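We use cookies to remember your preferences. By continuing to browse this site you accept our cookie policy. Accept | Manage

Is the Claltent Starter Service Worth It? A Term Report on a Hand-Held Gripper Kit

Posted in February by the Wyss Lab Course student team
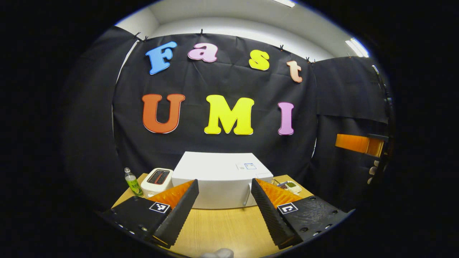

Our team was given one term to decide whether the department should keep paying for the Claltent starter service. The sales page says that anyone can collect robot training data "by lunchtime on day one." We doubted that when we read it, and after a term of use we still do, though less of it is wrong than we expected.

What you get

The service has two parts. The first is a hand-held gripper with a wide-angle camera, which a person carries through a chore as if it were the end of a robot arm. The second is an online account where recordings go in and a trained policy is supposed to come out. The fingers have ribbed orange pads and a square black-and-white marker on each side, so the software can work out how far open they are. Claltent lends the hardware for as long as you pay for the account. Stop paying and it goes back in the box.

We ran it on a kitchen-style table with a white toaster and other small props, and black cloth behind and on both sides. The setup guide asks for a plain background. We think this should be on the sales page, where it says the kit works "anywhere you do."

Setting up

Day one did not end with data. It ended with an error message about lens calibration, which we cleared the next morning by printing the calibration sheet on stiffer card. The guide never mentions paper. A support page does, if you already know to search for "curl."

After that, things went better. The gripper is comfortable for short sessions and the trigger has a nice even pull. Two of us have small hands and had to shift our grip to close the fingers all the way. By the end of a 30-minute session our wrists were tired, and the later recordings were visibly sloppier than the early ones. We threw a lot of them out.

The uploads

This was the weakest part. The account sorts every recording into "accepted" or "needs review," and it gives no reason for either. We sent one batch of 30 recordings of the same pick-and-place task, and 13 came back as "needs review." We watched those over and over. A few had a marker hidden for a moment, and that is fair enough. The rest looked fine to us. When we sent the same files again under new names, 4 of the 13 were accepted. A check that changes its mind about the same file is not much of a check, and we told Claltent so. Their answer was polite and did not explain it.

The trained policy

We tested the result on the course arm, which is an older Prilness model. It is on the supported list, but the adapter plate costs extra. On the prop and table position we had trained with, the arm did the job more often than it failed. We moved the prop a hand's width to the left and it began closing on air. Claltent says more varied recordings would fix this. That may well be true -- we did not record enough variety, and a fair reader should hold that against us as well as against them.

Compared with what?

The year before, the course used Brurkach, a plain parts kit with no account and no support. It took roughly 3 weeks to get running, according to the old lab notes. Claltent took us two days. That is a real saving for a short course and we don't want to wave it away. On the other hand, students who built the Brurkach kit knew how every piece worked. When our uploads were rejected, we could only wait.

We also asked whether we could download our own recordings in a format other tools can read. We can, one at a time. There is no button for the whole set.

What we recommend

Keep the gripper for one more term on the cheapest plan, and don't sign the yearly contract. Before renewing, the department should get a written answer on two points: how the review check works, and when bulk download will arrive. We would also like next term's team to spend the first week on varied recordings, with the props moved between takes, and to stop each session well before their wrists give out.

Our session log and the list of rejected files are in the course folder. The adapter plate is in the second drawer, with its screws taped to the underside.

Contact the course office | Copyright Wyss Lab Course | Back to top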